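Getting Tea and Coffee Stains Out of Mugs (and Keeping Them Out)

August
By the Sanport Kitchen Notes desk

I love a stained mug. I mean I love cleaning one, because it's about the quickest bit of kitchen satisfaction going! You start with a brown ring that has survived a hundred trips through the dishwasher and five minutes later you've got a mug you'd hand to your mother-in-law.

Start with baking soda. Wet the inside of the mug, shake in a heaping teaspoon, and rub with a damp cloth or your fingers. Work it up under the rim, where the ring is always worst. Rinse and look. For most tea stains you're done.

If there's still a shadow at the bottom, fill the mug with hot water from the kettle, drop in half a denture tablet (yes, really) and leave it until the fizzing stops. Then a quick rub with the soda again. I did a whole cupboard this way one rainy afternoon and was sorry when I ran out.

White vinegar is for hard water scale, the chalky stuff. Warm it a little, let it sit for 15 minutes, rinse well. Mixing it with the baking soda looks exciting in the sink but the two mostly cancel each other out, so use one and then the other.

Gray scratches that look like pencil are metal marks from spoons. Soda won't shift those very well. A cream cleanser made for cooktops will, with a soft sponge and a light hand. Go easy on gold trim - it rubs right off.

Dark glazes outside and pale ones inside are my favorite kind, and they're the ones that show a ring soonest.

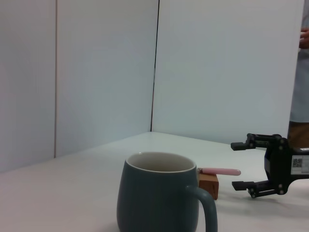
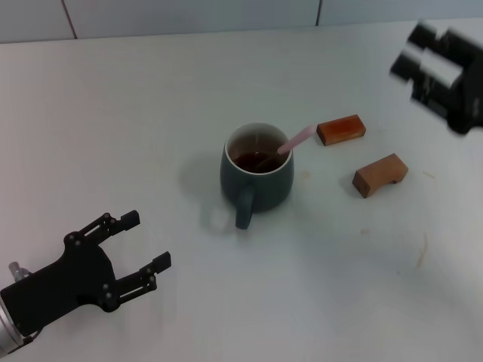 Siddiqui wrote in to say that salt and half a lemon does the same job as baking soda and smells a great deal better, and that the lemon can go down the disposal afterward. I tried it on two tea mugs and I'm a convert, although coffee took a second round.

Now for travel mugs. Pull the rubber seal out of the lid (a butter knife handle helps) and soak it by itself in warm soapy water. You will be horrified and then delighted. Let it dry completely before it goes back, and store the mug with the lid off.

And for keeping stains away, just rinse when you finish the cup. A swish under the tap while the mug is still warm does more than any scrubbing later on - I keep a bottle brush by the faucet so there's no excuse.

Comments

Tritico: Does the denture tablet work on a thermos? Mine is black inside.

Nulcombe: Tritico, it does, I use a whole one and leave it overnight. Don't screw the lid on while it's fizzing!

tealeaf281: Lemon and salt stings like anything if you have a paper cut. Wear gloves.

Recent tips

Getting candle wax off a tablecloth
Sharpening kitchen scissors with foil
50 uses for an old toothbrush
Why your cutting board smells of onion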